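Service Desk - Record of Incident
Drarari Property Services, Facilities Systems Branch

Subject: Booking portal rejects hall reservations after fee schedule update
Raised by: Yayra Kyei, Bookings and Community Use
Assigned to: Tetteh Owusu, Applications Support
Escalation contact: Howard Holroyd, Manager, Facilities Systems
Supplier: Skasmont (portal and payment connector)
Priority: 2
Opened: 2023-04-09
Status: Resolved, with follow-up actions open

Summary of the problem as reported

Community groups attempting to reserve the Aryee Centre through the public booking portal are unable to complete payment of the security bond. The applicant selects a room, enters the event details and proceeds to the payment page, where the message "Amount does not match schedule" is displayed and the booking is released. Staff entering the same booking through the internal console receive no error. The bond is recorded correctly and a confirmation letter is issued.

The fault affects the main hall and the supper room. Meeting rooms, which do not attract a bond, are unaffected. The Bookings team has been taking reservations by telephone in the interim and asks that the matter be treated as urgent, as the winter season opens to regular hirers shortly and the renewal notices have already been posted.

Environment

Public portal, current production release. Internal console, same release. Payment connector supplied and maintained by Skasmont. Fee schedule maintained by the Bookings team through the Boltach rates register, from which the portal takes a copy overnight.

Steps to reproduce

Sign in to the public portal with a community hirer account. Select Aryee Centre, main hall, any available date. Choose the category "Community, not for profit". Accept the conditions of hire. Proceed to payment. The error is displayed before any card details are requested.

Log

Entry, T. Owusu
Reproduced in production with a test hirer account. The total presented to the applicant is $1,970, made up of a hire charge and a bond of $1,000. The connector log shows that the connector calculated a bond of $800 for the same booking and therefore rejected the request. The figure of $800 is the bond that applied under the previous schedule.

Entry, T. Owusu
Checked the rates register. The bond for the main hall was amended in March from $800 to $1,000, with the correct authority recorded against the change. The portal copy agrees with the register. The connector does not read the register directly; it holds its own table of permitted amounts as a safeguard against altered requests. That table does not appear to have been refreshed.

Entry, Y. Kyei
Confirming on behalf of Bookings that $1,000 is the correct amount and that the previous figure should no longer be charged to any hirer category. Please do not revert the register as a workaround. Hirers have been advised of the new bond in writing and a reversal would oblige this team to write to them a second time. Please also advise whether applicants who received the error have had any funds held on their cards, as several have asked.

Entry, T. Owusu
No funds have been held. The request is refused before it reaches the bank, and the connector log contains no authorisation for any of the affected attempts. Bookings may advise applicants accordingly. A case has been opened with Skasmont, with the log extract and the two conflicting amounts attached.

Entry, H. Holroyd
Noted. I have asked that the public notice on the portal home page be changed to direct hall enquiries to the telephone line until further advice. The notice should refer only to bookings that require a bond, so that meeting room hirers continue to use the portal.

Entry, T. Owusu
Notice published. In the course of this work it was observed that the venue page for the Aryee Centre was also slow to load, and that it was still served from the old media folder. This is not connected with the payment fault, but the page has been moved to the current folder while the notice was being edited.

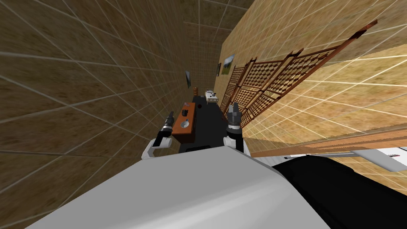

Entry, Skasmont support, by email, copied by T. Owusu
"We have reviewed the extract provided. The table of permitted amounts is refreshed when a schedule is published with a new version number. The schedule received in March carried the same version number as the one before it and was treated as a duplicate. Please republish with an incremented version number. No change to the connector is required."

Entry, T. Owusu
The rates register assigns version numbers automatically when a schedule is approved through the normal screen. The March amendment was made through the correction screen, which is intended for typographical errors and retains the existing number. Requested confirmation from Bookings as to how the amendment was entered.

Entry, Y. Kyei
The amendment was entered by Yaw Laryea, who was acting in my position at the time. He followed the written procedure held by this team, which directs staff to the correction screen for "any change to a single line". The procedure predates the current connector. I would ask that the record show that the instruction was followed as written.

Entry, T. Owusu
So recorded. Proposed remedy is to republish the current schedule through the approval screen without altering any amount. This will generate a new version number. The overnight copy will then run as normal and the connector should refresh at the same time. Approval sought from the schedule owner, Aurelia Aigner.

Entry, A. Aigner
Approved. I have compared the schedule line by line with the signed version and found no discrepancy. Please confirm before publication that existing confirmed bookings will not be recalculated. A number of hirers paid the earlier bond in good faith and are entitled to retain that arrangement for the booking concerned.

Entry, T. Owusu
Confirmed. Recalculation applies only to bookings with a status of Draft or Held. Confirmed bookings keep the amounts stored at the time of payment - this was tested in the training environment before the reply was given. Schedule republished at close of business.

Entry, T. Owusu
The overnight copy completed without error. The connector log shows the new version accepted and the table refreshed. Repeated the original steps in production with the test hirer account: the payment page is displayed, the bond is shown as $1,000 and the connector agrees. The test booking was cancelled before payment. Repeated for the supper room with the same outcome.

Entry, Y. Kyei
Tested by Bookings using a genuine hirer's application, with the hirer's consent and while on the telephone with her. Payment was accepted and the confirmation letter was received by email. The temporary notice may be removed. This team will contact the applicants who were unable to complete their bookings, and has kept their preferred dates on hold in the console in the meantime.

Cause

The bond for the main hall was amended by a method that did not assign a new version number to the fee schedule. The payment connector treated the amended schedule as a duplicate and continued to enforce the previous amount. The supper room was affected in the same way, as its bond is set by reference to the main hall line. The internal console does not pass through the connector when recording a bond, and for that reason staff bookings were not affected.

Follow-up actions

Bookings to revise the written procedure so that any change to an amount is made through the approval screen. Owner: Y. Kyei.

Applications Support to request that the correction screen be restricted to text fields. Owner: T. Owusu.

Skasmont to advise whether a duplicate version number can generate a warning email to the service desk. Awaiting reply.

Facilities Systems to add a test bond payment to the checklist used after each schedule change. Owner: H. Holroyd.

Ticket to remain in Resolved status until the first two actions are complete, and then to be closed by the service desk without further reference to the requester.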